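Accueil > Magazine > Sciences et techniques > Robotique

Imprimer | Envoyer par courriel

14/10/18
Par Normand Lapointe

Apprendre à ouvrir une porte, une main à la fois

Il faut avoir vu quelqu'un refermer une pince sur une poignée, avec une lenteur de démineur, pour comprendre ce qui se joue dans l'atelier de Drurlow. Les gens du projet Anholm n'y programment pas de mouvements. Ils les font, avec la pince au poing, et c'est de ces gestes tout bêtes (tirer un battant, pousser un livre, attraper un bord) que le robot tirera sa façon de faire.

L'idée de la démonstration n'est pas neuve. Pendant longtemps, on guidait le bras de la machine à la main ou on le pilotait à distance, et quiconque a essayé sait combien c'est pénible : on se bat contre l'inertie, on voit mal, on fatigue vite. Ici, on a gardé la pince et laissé le bras de côté. La personne tient l'outil, la caméra fixée dessus regarde ce que font les doigts, et le modèle, baptisé Neta, apprend à relier ce qu'il voit au déplacement qui suit. Quand vient le tour du robot, il porte les mêmes doigts et regarde avec le même œil.

Ces doigts, parlons-en, parce qu'ils sont une merveille ! Souples, nervurés, ils plient autour de l'objet au lieu de l'écraser. Un petit marqueur carré sur chaque monture permet de retrouver dans l'image l'écartement de la pince, sans le moindre capteur supplémentaire. J'ai passé un bon quart d'heure à les serrer sur mon propre pouce.

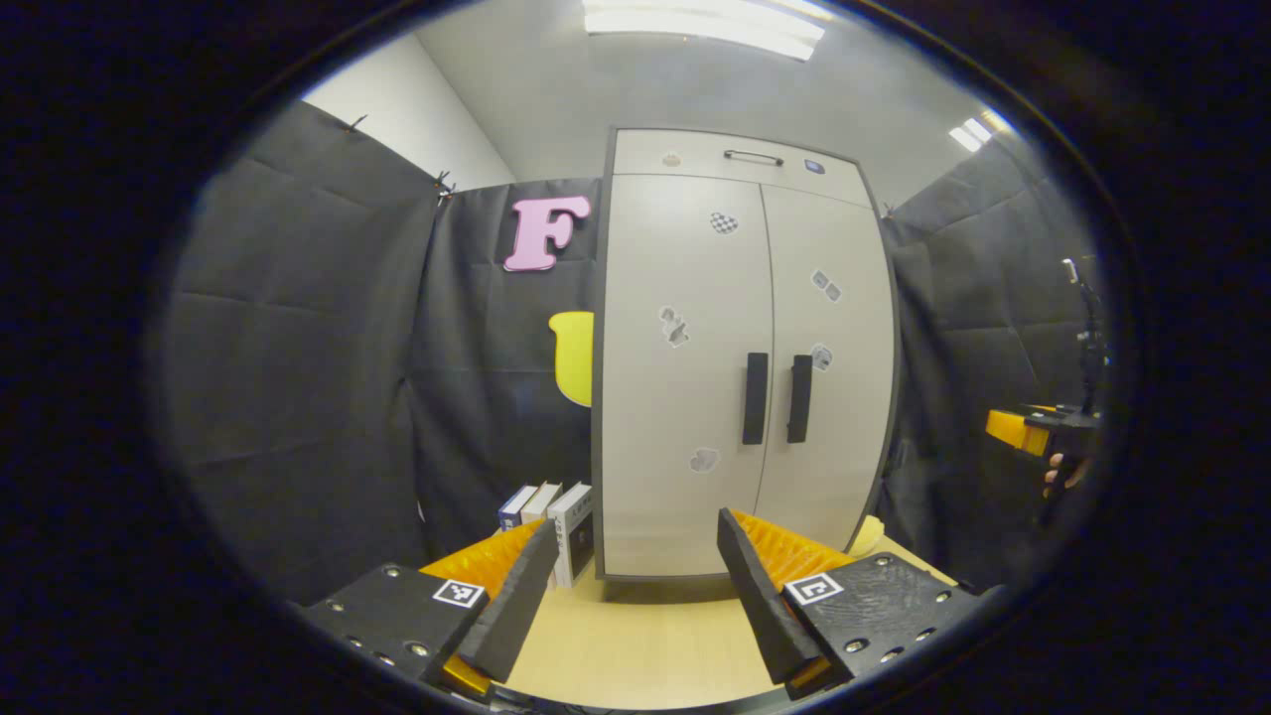 Face à l'armoire à deux portes, entre les doigts orange de la pince. À droite, une seconde pince tenue à la main.

L'armoire est l'épreuve reine. Une porte ne se laisse pas tirer n'importe comment : elle impose son arc de cercle, et une main qui tire tout droit finit par glisser ou par faire basculer le meuble. Nous corrigeons cela sans y penser. Neta doit le découvrir dans les exemples, et l'équipe en a enregistré 3068 depuis le mois de mai, dont 1582 consacrés aux seules portes.

Le résultat qui fait parler dans les couloirs tient à une comparaison toute simple. Une première version du modèle avait été entraînée sur 1559 démonstrations très propres, sans hésitation ni reprise. Une autre, de même taille, avait reçu des gestes imparfaits : poignée manquée, doigt mal placé, nouvelle approche. Sur 100 essais chacune, c'est la seconde qui s'en est le mieux tirée, et nettement. Elle ratait parfois sa prise, reculait un peu, recommençait. La première, une fois sortie du chemin connu, restait plantée là.

Reste la question du meuble inconnu. Le groupe Niskanen, associé au projet, prépare une série d'armoires aux poignées plus basses, plus rondes, plus capricieuses, et les essais doivent reprendre cet hiver. J'ai demandé à tenter une démonstration avant de partir. Mon geste était affreux, trois reprises pour une seule porte, et on l'a gardé.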